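Takska 세탁·린넨 사업부 Cernska 작업장, 수건 접기 공정 자동화 전환 운영 인력 모집

작성일: 2022년 4월 3일

## 1. 모집 배경

Cernska 작업장은 극세사 수건의 펼침 및 접기 공정을 수작업에서 로봇 팔 작업대로 단계적으로 전환한다. 세탁, 건조, 검수, 포장 공정은 기존 방식을 유지한다. 전환에 따라 접기 라인의 직무 내용이 변경되며, 변경된 직무를 담당할 인력 5명을 선발한다. 사내 지원자와 외부 지원자를 같은 기준으로 심사한다.

## 2. 변경되는 직무

기존 접기 담당자는 교대당 수건 200장을 직접 접고 적재하였다. 전환 후에는 다음 업무를 수행한다.

- 작업대 위 수건 투입 및 초기 상태 정리
- 원격 조작 장치를 이용한 접기 동작 시연 및 기록
- 실패 동작의 분류(집기 실패, 이중 집기, 모서리 어긋남, 이탈)
- 그리퍼 손가락 마모 점검 및 교체
- 자동 접기 결과물의 규격 판정, 불량품 수작업 재접기

분류 코드는 Manzano 기록 시스템에 입력한다. 입력 화면은 한국어로 제공되나 오류 메시지 일부는 영문이다.

## 3. 근무 조건

- 근무지: Cernska 작업장 1층 시험 구역
- 형태: 계약직 12개월, 평가 후 정규직 전환 가능
- 근무 시간: 주 38시간, 2교대(야간 없음)
- 교육: 총 27시간, 전 시간 유급
- 근무 개시: 8월

기존 접기 담당자가 선발될 경우 현 급여 등급과 근속 연수를 그대로 승계한다. 선발되지 않았거나 지원하지 않은 담당자는 검수 또는 포장 공정으로 배치하며, 이 경우에도 급여 등급은 조정하지 않는다. 성과 수당은 처리 장수 기준에서 기록 품질 기준으로 변경된다. 세부 산식은 면접 시 서면으로 배부한다.

## 4. 지원 자격

필수:

- 섬유 제품 접기, 검수 또는 포장 경력 1년 이상
- 서서 하는 작업과 앉아서 하는 조작 작업의 교대 수행이 가능한 자
- 기본적인 컴퓨터 입력 능력

우대:

- 산업용 로봇 또는 원격 조작 장비 사용 경험
- 산업안전 관련 교육 이수자

프로그래밍 능력은 요구하지 않는다. 제어 소프트웨어의 수정과 팔의 보정은 설비 공급사 Rutel의 기술 인력이 담당한다.

## 5. 안전 및 기록 관련 사항

팔의 동작 중에는 작업대 상판에 손을 넣지 않는다. 수건의 재배치는 정지 상태를 확인한 후에 실시한다. 시험 구역에서는 앞이 막힌 신발을 착용하여야 한다.

작업대 카메라의 영상은 동작 학습과 오류 분석에만 사용하며 근태 관리나 개인별 인사 평가에는 사용하지 않는다. 작업자의 얼굴이 기록된 구간은 저장 전에 삭제한다.

## 6. 전형 절차

서류 심사, 실기, 면접 순으로 진행한다. 실기는 구겨진 상태로 놓인 수건 한 장을 원격 조작으로 펼치고 반으로 접는 과제이다. 조작 연습 시간을 별도로 부여하며, 소요 시간보다 동작의 일관성과 실패 후 복구 과정을 중점적으로 평가한다.

제출 서류는 이력서와 경력 증명서이며, 사내 지원자는 경력 증명서를 생략한다. 서류는 Cernska 작업장 인사 창구에 직접 제출하거나 우편으로 송부한다. 제출된 서류는 전형 종료 후 요청에 따라 반환한다.
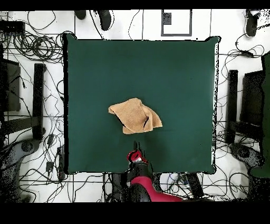 실기 일정은 서류 합격자에게 개별 통보하며, 지정 시간의 변경은 1회에 한하여 허용한다.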